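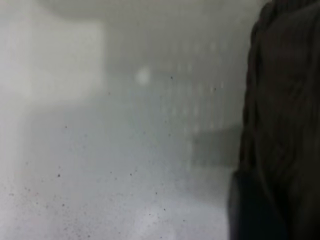
Vinyl reissues talk, notes for Saturday

Start without slides. Ask who bought a reissue last year, then who played it twice.

Main gripe: the word "remastered". The Ternier reissue of the Tomum twelve-inch has it on the sticker in gold. I put it beside my old copy and heard the same track, louder. Maybe a bit more bass. Maybe I wanted more bass.

Price. Original pressing of 300, and the shop at Isberg had one for $287 in February. Say slowly. Reissue is cheaper but they've dropped the dub on the B-side, the only reason DJs carried it.

Play 4 minutes of each, don't say which is which. Check levels match!
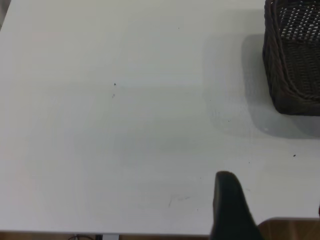
Niall Shearer reckons the levels are the whole trick, and that once you match them most people in the room will pick the old one out of pure sentiment. Could be right. I'd still like to see hands go up before I believe it.

Then the numbered sleeves. Mine is 167. Of what? Rutherford never printed a total.

Questions, if the bar's not open yet.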